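Gavik Tenants' Alliance Questions Ondell Water's Case for Higher Standing Charges

Gavik, 2nd March: The Gavik Tenants' Alliance today called on Ondell Water to withdraw its plan to raise the fixed monthly charge on household water bills, saying the company has not shown why the increase is needed or where the money would go.

Ondell announced the plan as part of what it calls a "fairer bills" program. Under the proposal, the price per gallon would drop slightly and the fixed charge would rise to cover it, beginning in September. The company says most households will see little change. The Alliance has read the supporting papers and doubts it.

A person living alone in a one-bedroom apartment uses less water than a family of five, but both would pay the same fixed charge. The less you use, the larger the share of your bill you can do nothing about. Ondell's papers mention this in a footnote and then describe the effect as "modest." They do not give a figure for it. The Alliance has asked for one twice and has been sent the same brochure both times.

The company's main argument is the age of its pipes. Parts of the Matubbar district are still served by mains laid in 1874, and they do leak. Residents there have heard about replacement for years. The last increase was also explained by the old mains, and the Alliance can find only 2 completed replacement jobs listed in the company's own works register. A third is marked "in planning," as it was in the register before that one.

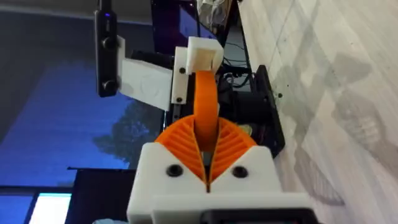
Ollex Street Residents Group told the Alliance that its members would accept a higher bill if somebody could show them a work schedule with dates on it. The group said it had been promised such a schedule at 3 public meetings and was still waiting. It added that cutting the price per gallon seemed a strange way to get people to save water, when Ondell spends so much of its newsletter asking them to.

The Alliance shares that concern. Ondell has said the new charges will "encourage responsible use," but a customer who cuts back would save less under the new system than under the old one. The company has not explained how those two things fit together.

There is also the matter of the customer survey. Ondell says its plan has "strong public backing," based on 842 responses collected online. The survey asked whether customers would like bills that are simple, stable and easy to understand. It did not ask whether they would like a higher fixed charge, and the words "fixed charge" do not appear in any of the questions. The Alliance does not consider this to be backing for anything in particular.

The Alliance is asking Ondell Water to publish the expected change in bills for low-use, average and high-use households, and to list every main it intends to replace with the money raised. It also wants the comment period kept open until both documents have been available for a full month. If the figures support the company's claims, the Alliance will say so publicly.

Customers in Gavik and Matubbar can send written comments to Ondell Water at the address on the back of their bill. Copies of the Alliance's notes on the proposal are available at its office during normal opening hours. The notes include a worksheet for comparing a current bill with one under the new charges, which requires the gallons used and the fixed charge from the most recent statement.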